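About Pamositz

Pamositz makes plates and writes opinions about tables. Kristýna Doležal started us off with one round plate and a firm belief that most tableware tries too hard. We now sell to 62 cafes, and the belief has only gotten firmer.

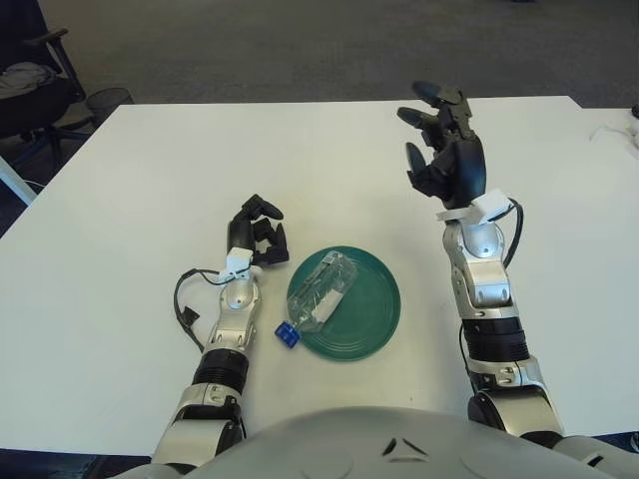

Our first plate came in cream and sold poorly. The green, which Braulio mixed by mistake one January, paid the rent.

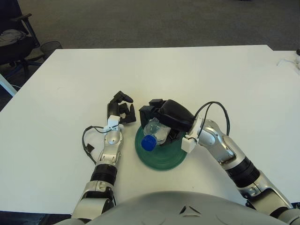 Who does what

Kristýna draws. Braulio Villaseñor handles color and denies the cream. Joyce Koech answers the mail, including the long ones.
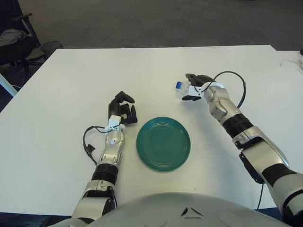 We stay small on purpose - 500 plates a run, then a rest.

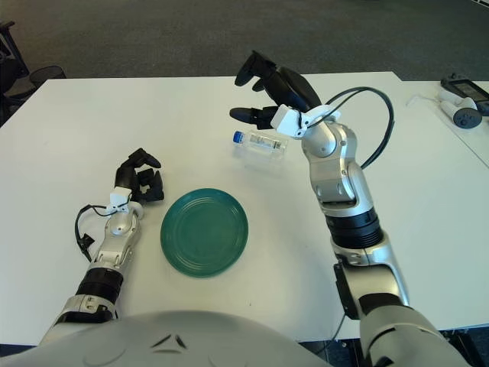
Skosgate is our plate for people who say they don't care about plates. It took 175 sketches to look that plain. The raised rings are the only decoration on the green one, and Kristýna still thinks there may be too many. Write to Joyce if you agree.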